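Ifeoma Ezeani
2024-10-31

Okay, thread time, because I've been learning to clean my grandmother's way since May and I am so into it that my friends have started muting me. Old-school housekeeping! Rags, vinegar, soap flakes, a bucket. 1/

It started with her notebook. She kept house for a family on Zasdale for years and wrote everything down in pencil, from how to get candle wax off a tablecloth to which day to air the wool blankets. Some pages are just shopping. One page is only the word STARCH, underlined twice. 2/

Rags first. She has a whole system and I love it. Old sheets for windows, old T-shirts for dusting, flannel for anything that shines. You cut off the buttons and save them, then you cut along the seams so there's no hard edge to drag across things. I now own a rag drawer and I'm proud of it. 3/

Metal gets a soft cloth wrapped all the way around, and you turn your wrist as you go. Then a second cloth to buff. She's very firm about the second cloth. 4/
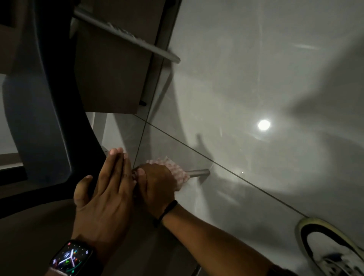

Dorin Cârstea replied that his mother did the same but kept her vinegar well away from anything stone, and that I should put that in the thread before somebody ruins a marble windowsill. Yes! Good catch. Vinegar etches marble and limestone. Plain warm water and a little mild soap for those. 5/

Soap flakes: I grate a plain bar on the coarse side of a box grater and keep it in a jar. The bar I like is from Cornetti, the little hardware shop by the bus station, and it smells like absolutely nothing, which I mean as high praise. A spoonful in hot water, stir until it's cloudy, let it cool. 6/

The blankets are next. The notebook says shake them outside, hang them in the shade, turn them at noon, and fold them with cedar. I've got the cedar and the clothesline. I don't have the shade, so if anyone has aired wool on a south-facing balcony, please tell me everything. 7/

Also, page 201 has a recipe for furniture polish and I can't read the third ingredient. It starts with "tur" or maybe "tar." Will post a close-up tomorrow! 8/8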